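Plirno Control Suite — Set-up Guide
Section 4: Grasp tuning for thin-walled and cylindrical parts

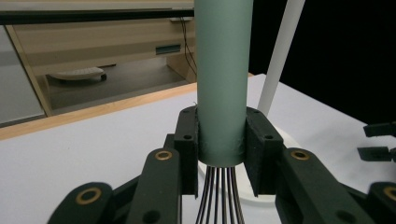
How do I know which closing width to enter for a round part?
Measure the part at the height where the pads will touch it, subtract the compression allowance from the material table, and enter the result in the field Target Width. If your part is not the same diameter along its full length, measure at the grasp height only. The planner does not use the other diameters.

4.1 Before you start

You need a working connection between the Plirno planner and the gripper driver (see Section 3). The status light in the top bar of the software must be green. If it is yellow, the driver is connected but the width reading is older than 15 seconds, and the values you enter in this section will not be saved.

You also need:

A caliper
The part, or a copy of it with the same surface
The Stadell calibration file for your finger pads

Note: The calibration file belongs to one set of pads. If you changed the pads after the last calibration, repeat Section 3.6 first.

4.2 Create a grasp profile

1. Open Profiles and click New.
2. Select Cylinder as the shape. The form changes and shows the fields Target Width, Grasp Height and Axis.
3. Enter the Target Width in millimeters. Use a point for the decimal, also when your computer is set to a comma.
4. Enter the Grasp Height. It is measured from the lower end of the part to the middle of the pads, and not from the table.
5. Set Axis to Vertical if the part stands upright. The planner will then keep the pads level during the approach.
6. Click Save. The profile gets a number, for example 141. Write this number down, you will need it in step 4.4.

Caution: Do not leave Grasp Height at zero. The planner accepts zero as a valid value and will send the pads down to the lower end of the part.

4.3 Set the perception filter

Long parts with something thin attached to one end are difficult for the segmentation. Wires, bristles and whisk-like tools are often joined with the body into one object, and the estimated center is then too low. The filter named Flodmont removes thin structures before the center is calculated.

1. In the tab Perception, switch on Flodmont filter.
2. Set Minimum Thickness to 3 mm. This is a good first value for most hand tools.
3. Click Preview. The part of the object used for planning is colored, and the removed part is gray.
4. If gray areas appear on the body itself, lower the value in small steps and click Preview again.
5. If the thin strands are still colored, raise the value.

Note: The filter changes only the center estimate. The collision model keeps the full object, so the strands are still considered when the arm plans a path — this is intended and cannot be switched off.

Caution: A white part on a white surface gives a weak outline. Check the preview from at least two camera positions before you accept it.

4.4 Test the profile

1. Go to Run and type the profile number.
2. Set Speed to Slow. The first test should always be done at this speed.
3. Keep one hand near the stop button.
4. Click Close Only. The pads close to the Target Width and the arm does not move.
5. Read the value Pad Balance. It shows if both pads touched the part at the same moment. A value below 4 is acceptable.
6. Click Lift. The part is raised by a short distance and held.
7. Watch the line Slip in the plot window. It should stay flat until the part is put down again.

If Pad Balance is too high, the part is not centered between the pads. Move the part or correct the lateral offset in the profile, then repeat from step 4. Do not solve this by making the Target Width smaller. The part may be pushed to one side and the reading will look correct when it is not.

If the Slip line rises during the lift, reduce the Target Width a little and test again. With powdery or dusty surfaces, clean the part and the pads first.

4.5 Export to the Verbeke scheduler

1. Select the profile and click Export.
2. Choose the format Verbeke 2. The older format does not include the Axis field.
3. Copy the file to the shared folder of the scheduler.
4. Restart the scheduler. New profiles are loaded only at start.

The export takes roughly a minute when the collision model is included. Do not close the window during this time.

Continue with Section 5, Approach paths and speed limits.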